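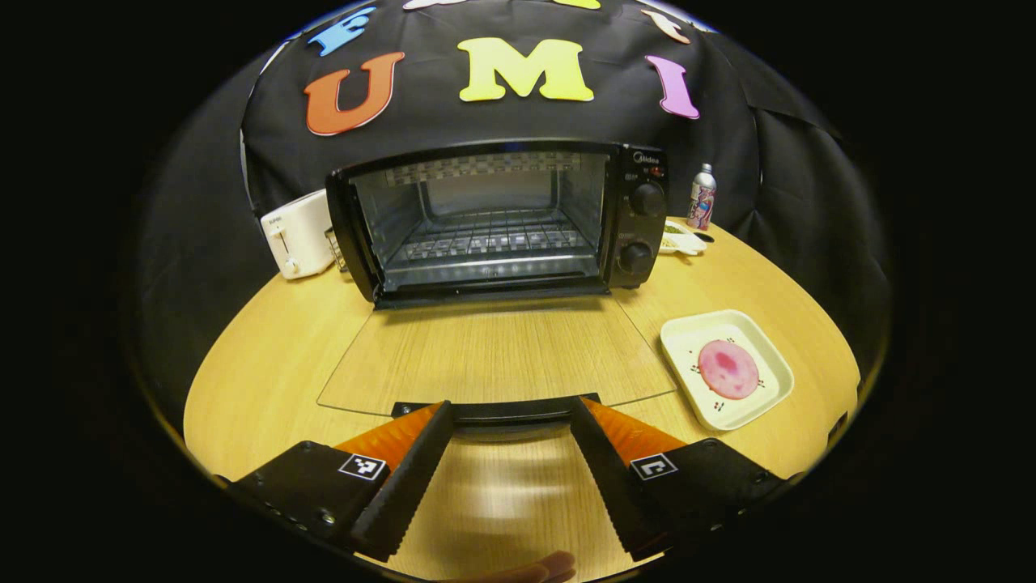

Small ovens and the thermostat problem

The dial on a countertop oven is a request, and the cavity answers it slowly. Most models in this class use a bimetal thermostat, which opens the circuit above the set point and closes it again some way below. The air temperature therefore rises and falls in a sawtooth. Set to 200 degrees, an oven may swing by 30 degrees between peaks, and the sensor seldom sits where the food does.

Preheating makes matters worse. The first cycle overshoots, as the elements go on giving off heat after the current stops. Bakers who load the tray when the lamp goes out are loading at the hottest point of the whole session. Waiting for the second cycle costs a few minutes and gives a more even crust.

The test kitchen at Bravine recorded the effect in March with a Skallel probe clipped to the middle of the rack. A stone tile on the shelf narrowed the swing -- at the price of a longer warm-up. A sheet of foil did nothing useful.

For biscuits, the swing matters little. For meringue or custard it decides the result, and a cheap oven thermometer is worth having before any recipe is adjusted.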